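Writing letters again

11th July

In January I made a promise to myself that I will write two letters every month, by hand, on paper.
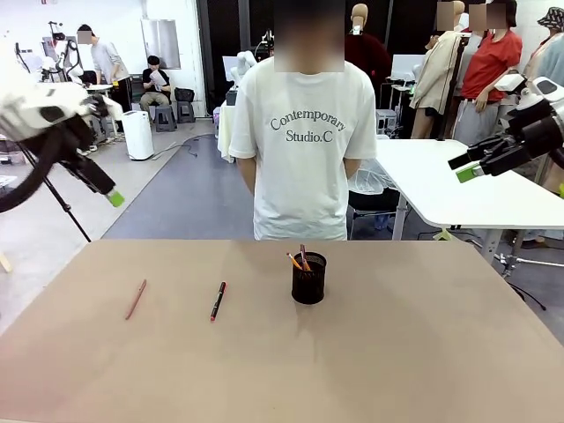 My first letter was to Anayeli Gallegos, who shared a kitchen with me when I studied in Palby. We had not spoken for 14 years. I wrote three pages and then I was afraid to send them, so the envelope stayed in my coat for a week. Her answer came very fast! She still makes the same lentil soup and she still burns it.

The most difficult thing for me is the language. With Anayeli I write in English, which is not the first language for her or for me, and on paper there is no red line under my mistakes. At the beginning I made a draft of everything. Now I just cross out the wrong word and continue - she does it too.

Duarte Tavares asked me why I don't simply call people. I do call my mother. But on the phone I always say that everything is fine, and in a letter I need to fill the page, so I tell more.

Stamps became more expensive again, and the post office in Skillomholm now closes at 3. If you want a letter from me, send me your address by e-mail. I answer slowly, but I answer.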